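Wiststead Shared Workshop Forum > Builds and Projects > Big stuff

Thread: Secondhand KUKA picking things out of a bin (slowly)

dinent_dave
Original poster

Progress report for those who voted against the arm and those who voted for it and then stopped answering messages. It moves. It goes down into the bin, closes its fingers on something, comes back up, and on a good evening the something comes with it.

Setup for anyone new: old KUKA, two-finger gripper, sheet-metal bin clamped to the table, and a pick script Pejman Ebrahimi and I have been rewriting since June. The goal is to empty the bin of mixed junk without a human touching anything. The current record is 5 items before somebody has to hit stop.

Last night's log: 664 attempts across all the saved runs, 553 of them ending with an object in the air. I am choosing to be proud of that.

lperron

Lorne Perron here, one of the no votes. 553 out of 664 sounds fine until you ask what the objects were. If most of those were the foam block then you have built a very expensive way to lift a foam block.

dinent_dave

It was a mix.

lperron

A mix of foam blocks?

pejman_e

Fair question, Lorne. The early runs were mostly blocks, yes. I split the log by object and blocks are easy, soft toys are okay, anything in clear wrap is a coin toss, and the hairbrush is its own category of suffering. The head is a cylinder, the handle is thin, and if you grab it anywhere except near the neck it swings like a gate. So the script now aims for the neck. Usually it agrees with us about where the neck is.

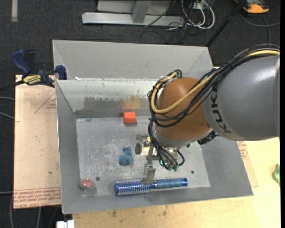 Things still on the list

1. Hoses. The yellow one and the black bundle both loop around the wrist, and I don't love how they ride when the last joint turns a long way. Zip ties are holding the peace for now.

2. Clear wrap. The depth camera looks straight through the film and reports a very small object floating in a larger nothing.

3. Bin walls. We keep a margin so the fingers don't scrape, which means anything that rolls into a corner lives there forever.

4. A proper clamp arrangement. See below, I'm sure.

veres_bench

"See below" – happy to oblige. Is that a bar clamp holding the bin down? On an industrial arm?

pejman_e

It is a bar clamp. It's a good bar clamp.

veres_bench

I own several and I like them all, but I wouldn't trust one against a KUKA having a bad day. Bolt the bin to a plate and bolt the plate to the table. The bin already has holes in the floor, so half the job is done for you.

dinent_dave

If the arm hits the bin hard I would like the bin to move. A bolted bin means the gripper is the part that gives, and the gripper cost more than my car is worth.

lperron

Have you considered that this says something about the car?

veres_bench

Then put a breakaway mount on the gripper. Damach sells one, or you can turn one up on the lathe in an afternoon. Letting the bin slide also means every pick after the bump is off by however far it slid, and your script has no idea.

pejman_e

That last part is true and it has happened. We lost an evening to it. I thought the calibration was bad and redid the whole thing, and then Dave noticed the bin had walked.

dinent_dave

I noticed because I leaned on it. But okay, breakaway mount goes on the list. The clamp stays until then.

veres_bench

I'll take it. Keep the speed down in the meantime.

lperron

Serious question now. What does this do for the rest of us? It takes up the good corner and I still have nowhere to put the band saw.

pejman_e

Once it can clear a bin reliably I want it sorting the mixed hardware tubs. All of them. You complained about those tubs twice at the last meeting.

lperron

Can it tell metric from imperial?

pejman_e

Not yet.

lperron

Neither can half the membership, so fine. Get it to 1,000 attempts with the foam blocks left out and I'll change my vote.

dinent_dave

Screenshotted. Starting a run after dinner.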